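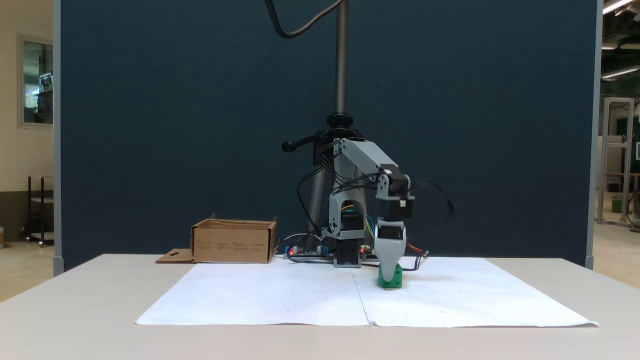
White tabletop with paper under the work.

Keeping a Light-Colored Work Table Clean

A white table shows every pencil mark and drop of glue, but most of it comes off if you get to it the same day. Start with a damp cloth and one drop of dish soap. Wipe, rinse the cloth, wipe again, and dry the table with an old towel. Soap left behind goes sticky and picks up dirt.

Pencil: a plain white eraser, then the cloth.

Ballpoint: rubbing alcohol on a cotton ball. Try it under the edge first. Painted tops can go dull, and varnished ones can turn cloudy.

White glue: lay a wet rag over it for ten minutes and lift it with an old plastic card. Don't use a putty knife.

Tape residue: cooking oil, left on for a few minutes, then soap and water. Mayu Takeda wrote in to say she warms the spot with a hair dryer first. I tried it and it does save some rubbing.

Coffee rings: baking soda mixed with a little water. Go lightly, it is a mild abrasive and will leave a patch on a glossy top.

For painting or gluing, put down paper and change it when it gets crusty. Newspaper is fine for most jobs — not under anything damp and white, as the ink can transfer. I buy plain packing paper in a 300-foot roll and the last one went a long way.

Small scratches in a painted top can be touched up with matching paint and a fine brush. Let it dry overnight before setting anything on it.

Contact: Kiyoshi Ikeda, Limcombe Home Notes | Copyright Limcombe | Back to top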